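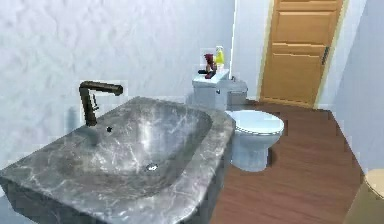 Bathroom render, sink and toilet.

October 2024
By Ilona Pintér

166 shares

Bedtime chart trial, going back through the September sheets. The Zorkdale chart is the one with the moons you stick on a strip, and a full strip gets the kid a treat. The claim we set out to check was that kids fall asleep faster with the chart on the wall. I still don't believe it, and I've now typed in every sheet, so I have earned an opinion.

Nine families, thirty nights, three nights missing (stomach bug at the Findton house, all three). Leaves 267 bedtimes. Total time from lights out to asleep, everyone added together: 3,072 minutes, so eleven and a half minutes a night. My first problem is that this is already quick. My own son would have taken that long to choose pajamas. Either we signed up nine families of champion sleepers or people are writing down the time they went downstairs, which is not the time the child was asleep.

Went back to the instruction sheet. It says "note when your child is settled." Settled! I wrote that. A child can be settled and talking to a stuffed rabbit for forty minutes. Change to: no talking, no calling out, eyes shut when you look in. Parents will hate looking in. The Deák mother already wrote in the margin that the hall floor creaks and she is not going back up there for science, and I can't blame her.
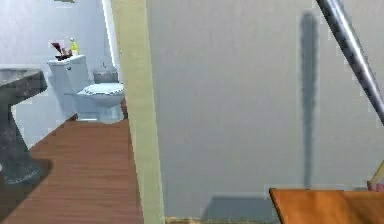
Credit: Ilona Pintér

Chart nights versus plain nights. Chart nights come out shorter, and before anyone at the Jandurdale meeting gets excited, look at which nights those were. We let the families pick. So they used the chart on calm evenings and skipped it when the kid was overtired, or grandma was visiting, or they got home late from swimming. Of course the calm evenings went better. You could hang a dish towel on the wall on calm evenings and get the same result.

Three families wrote the reason for skipping it next to the number. Examples copied out as written:

"no moon, screaming already"
"forgot, late, he fell asleep in car and woke up again, awful"
"she said moons are for babies"

The last one is from a five-year-old and is the most useful line in the folder. She had been keen on the moons for the whole first week. Check whether the others drop off in the second week too. I only skimmed, but it looks that way in the Findton sheets and not at all in the Deák ones, where the boy asked for a second strip and then stuck moons on the cat's dish. 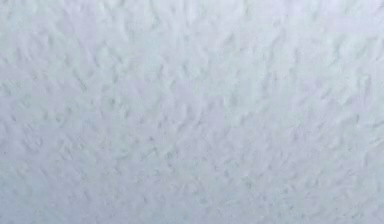
What I would believe: a parent who has to put a moon on a strip starts bedtime on time. The start times on the chart nights are much closer together, in most houses anyway. If that is doing the work then a kitchen timer would do it too and we can save the sticker money. That needs its own test. Don't fold it into this one.

Also the treat. Two families gave a treat every night regardless (their note: "easier"). One gave a treat for half a strip. One promised a trip to the pool and then the pool was closed, after which the numbers in that house are terrible for four nights, and I wouldn't use any of them to say anything about sleep. That child was angry, and fair enough.
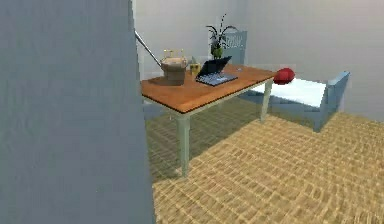

Reading time: 2 minutes

For the next round:

- I set the chart nights, by coin toss, written on the sheet before it goes out. No swapping.
- New wording for "asleep," see above.
- A separate box for what time they started upstairs. Right now people squeeze it in wherever.
- Same treat in every house, and small. Pick from the book box?
- Ask the older kids what they think of the moons at the end of each week. Write down what they say, not what the parent thinks they meant.
- Keep the stomach bug rule: sick nights get left blank.

I don't want the chart nights average going in the newsletter. It was asked for again and the answer is still no. If we print that kids fell asleep faster, that is the only line people will read, and some tired person will spend money on moons.

Sheets are back in the blue folder. The Deák sheet for the last week has jam on it and one number could be a 7 or a 1. I typed 7. Will phone and ask.

2 comments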